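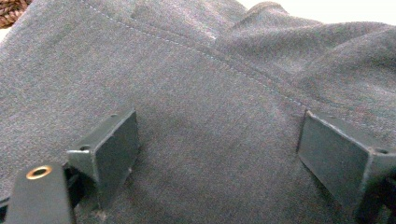
Grey fleece-type fabric, seam with pale topstitching.

Home | Forums | Laundry and Textiles | Rules | Register

Print this thread | E-mail this thread

Thread: Folding standard for heavy grey garments

B. Farkas (Moderator)
Members are invited to comment on the draft folding guidance for residents' laundry at Plasville House. The present wording requires every sweatshirt and pair of jogging bottoms to be folded along the main seam. Several colleagues have reported that the seam on the thicker garments puckers and forms a ridge, as may be observed in the photograph. Comments are requested before the December revision.

T_Osagie
I should like to record an objection to the present wording. Where two panels are joined, the cloth is thicker, and a fold made at that point does not lie flat. On our shelves a pile of nine such garments leans to one side. I would propose that the fold be made a hand's width from the seam.

Diekmann.F
With respect, I cannot agree. The seam is the only line on a plain grey garment which every member of staff can find without measuring. If it is removed from the guidance, each person will fold differently, and we shall return to the position we were in before the guidance was written. The lean described above is a matter of shelf depth.

T_Osagie
Our shelves are 40 cm deep and were supplied by Kermani to the same pattern as yours. I do not consider depth to be the cause.

Solveig_S
May I ask whether either colleague smooths the cloth before folding? In the photograph the middle is fairly flat while the upper part is bunched into folds. At Buserard we lay the garment face down and draw the cloth outwards from the seam with both hands. Pressing with an iron is not permitted for brushed fabrics under our own rules, as it flattens the nap.

Diekmann.F
We do smooth first. I accept that the draft does not say so, and it should.

B_Acuna
A separate point. Paragraph 3 refers to "dark garments" as a single group. Under the lamps in our sorting room, certain greys look slightly blue or purple and are placed with the navy items. The stitching is often paler than the cloth and may be of help in telling them apart.

T_Osagie
Supported. I maintain my objection to the fold line.

B. Farkas (Moderator)
Thank you. Smoothing before folding will be added to paragraph 2, and Mr Acuña's point will be considered under paragraph 3. The fold line remains open. Further comments should state the type of garment concerned.

Related threads
Daso drying racks: replacement feet
Labelling of residents' socks
Storage of woollen blankets
Towels: thirds or quarters?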